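Informe de avance al fondo Grønli
Proyecto: Recuperación del archivo parroquial y municipal de Husov
Responsable: Edvin Åberg
8 de junio de 2023

Estado general
El traslado de los legajos desde el sótano de Visteter terminó dentro del plazo. Quedan en el depósito provisional 2867 unidades, todas con número de inventario. De ellas, 778 tienen ya ficha completa en el catálogo y pueden pedirse en sala.

Limpieza y reencuadernación
El taller ha tratado los libros de bautismos y los dos primeros tomos de actas. Doce volúmenes presentaban moho activo y se guardan aparte hasta que Bernbridge entregue el segundo armario de secado, que llega con retraso. El pedido se confirmó por escrito y no supone gasto añadido.

Catálogo
Anil Venkataraman ha revisado la lista de topónimos. Había 13 aldeas registradas con dos grafías distintas y se ha fijado una sola, con remisión desde la otra. La regla se aplicará también a las fichas antiguas, trabajo que no estaba previsto y que absorberá parte de las horas de junio.

Gastos
Las partidas de transporte y cajas están cerradas. En la de personal queda saldo para terminar las fichas de actas. Pedimos pasar el sobrante de cajas a la compra de papel japonés, cuyo precio ha subido desde el presupuesto inicial.

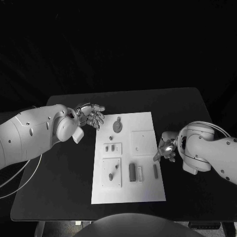
¿Cuándo podrán consultarse los libros con moho?
Cuando pasen por el armario de secado y una segunda inspección; hasta entonces solo se atenderán peticiones sobre los tomos ya limpios.

Próximos pasos
Terminar las fichas de actas, recibir el armario y enviar a Grønli la lista revisada de topónimos junto con los justificantes de transporte.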